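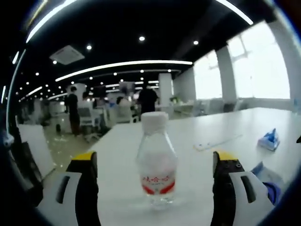
Bottled Water and Desk Supplies: Frequently Asked Questions

By Tobiloba Anozie, Office Services, Jonach
5th December

Who can take the small bottles of water?

Anyone working on the floor, and any visitor. The small clear bottles with the white screw cap and the red-and-white label are for everyone. You do not need to sign for them. If you are taking more than a couple for a meeting, tell the front desk first so the shelf can be refilled.

Where are they kept?

On the lower shelf of the supply cupboard next to the Akinola meeting room. Full cases are in the storeroom. Please don't open a new case if there are still bottles on the shelf.

Can I have water on the shared white tables?

Yes, with the cap on. Keep the bottle upright and away from laptops and power strips. Open cups are not allowed on the shared tables. They are fine in the kitchen and in the seating area by the windows.

What size are the reusable bottles?

The reusable bottle given to new staff holds 550 ml. There is also a 900 ml one, which you can ask for instead. Both fit under the kitchen tap. The larger one does not fit in the cup holders in the Ikeck room.

Do I have to use a reusable bottle?

No. We would like people who sit here every day to use one, and most do. The small bottles are mainly meant for guests and for days when the filter is being changed.

I left a half-full bottle on a table. Will it be there tomorrow?

Probably not. The tables are cleared every evening and opened bottles are emptied and recycled. Write your name on the label if you only step away for lunch. Names do not save a bottle overnight.

What else gets cleared?

Used tissues, empty packets, food wrappers and loose paper with nothing written on it. Rulers, pens, chargers and anything else that looks like it belongs to somebody goes in the gray tray by the printer. Things stay in the tray for 2 weeks and then go back into general supplies.

Can I get tissues and wipes for my table?

Pocket tissues are in the top drawer of the supply cupboard. Wipes are in the kitchen. Use the Vusow wipes on the white tables and not the kitchen spray, which leaves a film that shows up under the ceiling lights.

There is a ring or a mark on the table. What should I do?

Wipe it with a damp cloth first. If it is still there, leave a note at the front desk with the table number. Please do not scrub with the rough side of a sponge. Two tables had to be resurfaced in March after that.

Where do the empty bottles go?

In the blue bin in the kitchen. Empty the bottle, squash it and put the cap back on. Caps left loose fall through the bottom of the bin. The label can stay on.

The shelf is empty. Who do I tell?

Efe Eze handles the orders. Leave a message at the front desk or write it on the sheet inside the cupboard door. Refills from the storeroom are normally done the same day. A new delivery takes longer.

Contact: Office Services, front desk | © Jonach | Back to top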